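Club news

Two arms and a pile of clothes: will the Pitescombe robotics club finish?

Reading time: 2 minutes

Back in February the Pitescombe student robotics club said it would have a two-armed robot sorting clothes by the end of the school year. I said then that I'd believe it when I saw it. The club has 14 members, a budget of $2000 and an entry in the Yammine Challenge, where teams get 34 minutes to sort a mixed load of laundry by color.

Their project is called Cledance. The students are proud of it, and they have put in real hours. I still have questions.

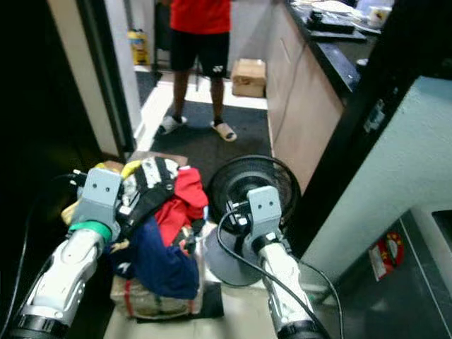
My main one is about the practice load. Contest rules allow up to 120 garments per team, in any color the judges like, and the club has been slow to say what it trains on. Strong colors are the easy part. A bright red cloth next to a navy blue garment should not trouble any decent camera. The black piece with the white and gray patches is the one I'd want to watch, and I'd want to know which bin the team thinks it belongs in. The rules don't say.

Then there is the software. The club is using a free package called Nemeo, which handles one arm at a time quite well. Getting two arms to work the same heap without bumping each other is a different job, and the students admit they have spent most of their evenings on it. A run where one arm waits politely for the other may be safe – it will also eat up the clock.

I have asked to sit in on a full timed run, start to finish, with no restarts. They said yes, and I'll report back in the next issue.

Recent items
Bridge contest: why ours sagged
Chess club looks for a new room
What the science fair costs families

Contact the newsletter desk | Copyright Pitescombe Newsletter | Back to top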